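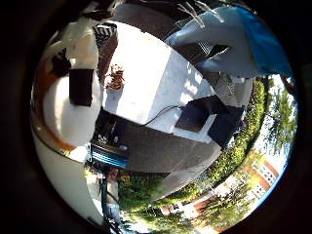 Brown crumbled bits on a white tabletop, striped sunlight.

Plillow Indoor Soccer Match Log
README / data card
Last updated September 1, 2022
Maintained by Maricruz Chávez

What it is

Match and player records from the Plillow adult indoor soccer league. Goals, assists, cards, keeper saves, sub times where we have them. 209 matches, 1218 player-match rows. 5 seasons, 6 teams. Built from paper score sheets, then typed in, then cleaned up some. Cleaning isn't finished.

Player-match rows are way fewer than you'd expect for that many matches. We only have full lineups for part of the log. See Known problems before you compute anything per player.

Files

matches.csv - one row per match
players.csv - one row per player per match, only where a lineup sheet survived
teams.csv - team ids, names, old names
notes.txt - odds and ends from the sheet margins, free text, not coded

All files UTF-8, comma separated, header row on top. Blank means unknown. Zero means zero. Please don't fill the blanks with zeros, somebody did that with the first version and got keepers with a perfect record.

Columns, matches.csv

match_id - string, unique, don't parse it, the letters don't mean anything anymore
season - season label, not a calendar year
venue - Guvard or Avham, see below
home, away - team ids. Home just means listed first on the sheet
goals_home, goals_away - full time score
ht_home, ht_away - halftime score, often blank
forfeit - y or n
playoff - y or n
lineup - y if there are rows in players.csv, n if not
ref - ref code. Names removed

Columns, players.csv

match_id - joins to matches.csv
player_id - random code, same code across seasons if we're sure it's the same person
team - team id
pos - K for keeper, F for field, that's all the sheet has
goals, assists - assists only got tracked once Olvera took over the desk, blank before
saves - keepers only. Scorer's judgment
yellow, blue, red - blue is the sit-out card, indoor thing
min_on, min_off - running clock minute. Only where subs were written down
guest - y if playing on a guest pass

Venues

Guvard is the older rink. Turf over concrete, boards all the way around, short. Goals are cheap there. Avham is longer and has netting instead of boards behind the goals, so the ball goes out a lot and the clock keeps running. If you compare scoring rates across seasons, split by venue first. More games moved to Avham later on and it looks like the league got worse at shooting. It didn't.

How it was collected

Score sheets filled in by hand at the desk, one scorer per match. Sheets were boxed up at the end of each season. I typed them. Scores got checked against the standings that were emailed to captains, and where they disagreed I went with the sheet, except forfeits, where I went with the standings. Player names matched by hand, with help from captains who answered.

Two people with the same last name on the same team was the main headache. If I coudn't tell them apart they got seperate codes that start with X. Drop those if you're doing anything career-ish.

Known problems

Lineups are not missing at random. Playoff matches nearly always have one, late weeknight matches nearly never do. So players.csv leans toward good teams and people who show up.

Own goals. Some scorers gave them to the nearest attacker, some left them off. Player goals don't always add up to the team score. Not a bug, leave it.

Forfeits have a score in the goals columns because the league awards one. Filter on forfeit = n for any scoring work.

Saves are soft. One scorer counted anything the keeper touched. Compare keepers inside one ref/desk setup or not at all.

Overtime goals in playoffs are folded into full time. No way to pull them out except a few mentions in notes.txt.

One of the teams changed names mid-season. Same team_id on both sides of the change. teams.csv has both names.

min_off blank could mean played to the end or could mean the scorer quit writing. Can't tell which.

Good for

Teaching joins and missing data. Simple score models. Arguing about home advantage (there isn't any, see what home means above). Looking at the two rinks against each other.

Not good for

Player rankings. Injury work, there's no injury field and a sub isn't an injury. Anything to do with betting. Guessing who the players are, please don't.

Privacy

Names, shirt numbers and birth dates are out. Player codes are random and the key is not in this repo. Players can ask to have their rows removed, a few did, and those rows are gone from players.csv while the match stays in. notes.txt has been read through for names but if you spot one tell me and I'll pull it same day.

Changes

This version: forfeit flag fixed for the first season, venue filled in for most of the blanks, players with X codes relabeled so they sort together.
March version: first one with players.csv. Had the zeros problem in saves. Delete it if you still have a copy.

To do

Retype the season with water damaged sheets, some of the halftime scores might be readable under better light
Split team cards from player cards
Ask Olvera about the missing playoff sheet again

Use and credit

Free to use for class, research, hobby stuff. Credit as Plillow Indoor Soccer Match Log, Maricruz Chávez. Fixes welcome, open an issue with the match_id and what you think it should say. Don't send a whole edited csv, I can't diff it against the sheets.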